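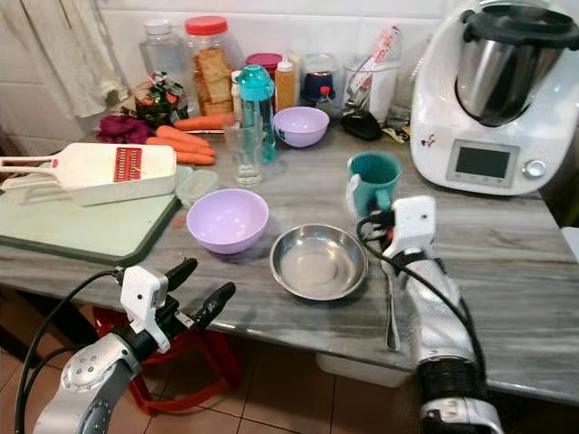

Progress Report: Briem Shared Kitchen
Leonie Kofler, February

The counter is in daily use and the prep area is now the busiest part of the kitchen. Carrots and greens are the usual start of the week's cooking, and the mandoline slicer with the red blade has cut prep time more than we expected. It stays out with the green cutting board.

Spending. We have used 322 of the 1000 granted for small equipment. That covers the slicer, the steel bowl, the two lavender bowls and the jars with colored lids. The rest is held for shelving.

Storage. This is behind plan. The jars, bottles and sauces still stand along the back wall, and the biscuits or crackers share that space with drinking bottles and a glass. Arash Akbari has measured for two shelves from Himila, to go up on the side wall. The fitter has not given us a date yet.

Still open:
- Labels for the jars
- A drawer insert, so the utensil holder can come off the counter
- Hooks for cloths
- A second cutting board, kept for onions and garlic

We would like to move the unspent cleaning money to the shelving line and need your approval before we order. Arash has the quote and can send it on request.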